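How do I get coffee stains out of the bottom of white mugs?

Posted Saturday, March 14, 2026

Okay so I have a bunch of plain white mugs and the insides have all gone this sad tan color. I drink way too much coffee (no judgment please!) and the dishwasher just isn't touching it anymore. I tried regular dish soap and a lot of scrubbing and got nowhere. I don't want to scratch them up, and I'd love to use stuff I already have in the kitchen. Any ideas?

TorsideTess
Baking soda, hands down! Put a spoonful in the mug, add just enough water to make a paste, and rub it around with a soft wet sponge. Let it sit ten minutes if it's really bad. I do mine every Sunday and they come out looking great. Go easy around any printing on the outside, though, I rubbed half the letters off my favorite one once and I'm still mad about it.
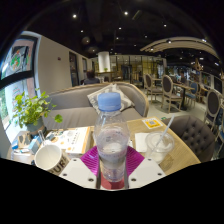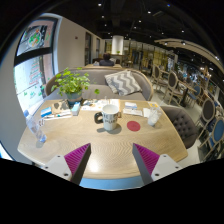
White mugs with black handles or dark lettering are my weakness.

Can I use vinegar on the same mug?
Plain white vinegar works fine, just use it separately from the baking soda. Fill the mug halfway, top it up with warm water, leave it for an hour, then wash it like normal.

kerlow_kitchen
Denture tablets. One per mug, hot water, overnight. Done.

bunting167
just buy brown mugs lol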